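Print this release | E-mail this release

KOSWOOD TACKLES THE BOTTOM OF THE BIN

Grarnville firm launches a sorting service for the bars that everybody means to put away later

GRARNVILLE, December - Koswood, the parts storage and sorting firm, has launched a service for workshops that own a great many bars and have only a general idea where they are.

Called Movarico, the service takes in mixed bins of short rectangular bars, separates them by colour and size, and sends them back in an order that a person could find something in. It is open now to workshops, model makers, schools and anyone else whose tidying system consists of a large bin and good intentions.

The firm says the idea came from its own shelves. A stocktake at the Grarnville site found 2,570 bars in bins labelled "various", a word the company has since removed from its label printer. A further 253 were in a bin labelled "various (new)".

"We had told customers for years that mixed storage was a false economy, and we were quite convincing about it," the company said in a statement. "Then we looked in our own bins. Movarico is partly a service and partly an act of penance."

Colour does most of the work. Reddish-brown bars go one way and dark green the other, and the rule has so far survived every attempt to improve it. Koswood did trial a scheme with more than 21 categories, including one for bars that were "nearly green". It was withdrawn after a short and frank meeting.

Bins arrive in every state. Full ones are tipped out and thinned down first, and the last handful of bars gets the same attention as the first. Koswood admits that the last handful is where tempers go, as a few bars on a wide grey floor have a way of settling at every angle except a useful one.
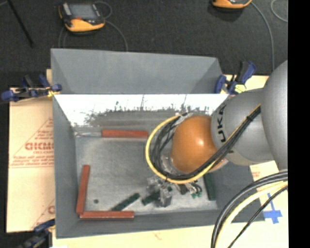 WHAT CUSTOMERS GET

Each order comes back in trays, one colour to a tray, with the bars laid the same way round. Trays are labelled on the short side, where the label can be read without lifting anything. Customers may choose their own wording, although "various" will be queried.

Scuffed bins are welcome. The company takes the view that a bin with a perfect floor has never done a day's work, and it does not polish, repaint or comment. Bars are returned as they came, with their knocks and scratches left alone.

Standard turnaround is 4 working days. Bins should be sent without lids and without lunch, both of which have caused delays.

The first outside customer was Prasertsri, a maker of display stands, which sent in a bin it described as "mostly sorted". Koswood has agreed not to say any more about that, and Prasertsri has since placed a second order.

Bookings for Movarico are open through the Koswood trade counter in Grarnville until 4 in the afternoon. Prices depend on the size of the bin and are given before work starts.

ENDS

Print this release | E-mail this release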